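From: Young-sook Noh
To: bin-picking list
Date: May 28, 2022
Subject: Re: Grasp timeouts and the object set for Setdale

> On the Drikbridge setup we keep losing picks near the side walls. The
> planner returns a pose, the arm goes down, and the controller aborts
> on contact force before the fingers close. We have the limit at 35 N.
> Raising it feels wrong. Also, is the object set for Setdale frozen,
> or can teams still swap things in? Our students have trained on the
> November list and would like to stop.

Two separate matters, so I will take them in order.

**Force aborts.** Leave the limit at 35. We ran the same value all spring in Zaluvville and the aborts were almost all from the approach vector. The default in the Jin planner scores a vertical approach highest and only checks the fingertip against the wall, so the outside of the finger can still come down on the rim. In `approach.yaml`:

- set `wall_margin` to the full finger thickness plus 4 mm
- set `tilt_max` to 20 degrees
- turn off `snap_vertical`

Then rerun the calibration. If the bin has been moved at all, the old transform is no good, and clamping the bins will not help if they were clamped after the calibration was taken.

With those changes our club's log for the last block of 1,000 attempts shows 61 force aborts. The block before it was bad enough that we stopped early. Most of what remains is double grasps and suspected slips, and the students are still labeling those. Please don't compare the number with yours unless you also count a retry as a new attempt. We do.

**Object set.** It is frozen. The November list stands, with the two corrections sent out afterward. Teams may practice on anything they want, but scoring uses the list.

For training we mix shapes on purpose and let things overlap. Rigid parts alone gave the second-year group a model that did well on bottles and failed on anything soft. A mesh pouf, grapes, a clear blue bottle and a garden trowel with a caterpillar handle in the same bin are a fair test of segmentation, mainly at the boundaries where one item covers another.

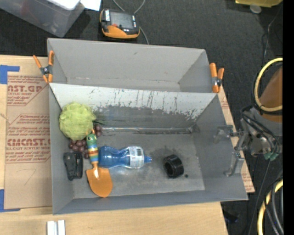

Does a team have to clear the bin in any set order?

Order is free, and an item that is dropped back into the source bin can be picked again without penalty until the clock runs out.

**Data.** The shared set is at 2,000 labeled grasps. Before you add to it:

1. Depth and color have to be from the same trigger. The merge script rejects pairs more than one frame apart.
2. Save the commanded width and the measured width. Several earlier uploads only have the first.
3. Mark aborted attempts as aborted. Do not delete them.

The merge script on the club server was updated last night. Older copies write the wrist angle in degrees under a field that says radians, so pull before you run it. If you already uploaded with the old one, send me the batch name and I will convert it here.

One thing I could not answer from your message: are you reading force at the wrist or estimating it from motor current? If it is current, send me a trace from a failed pick near the wall and one from the middle of the bin.

Young-sook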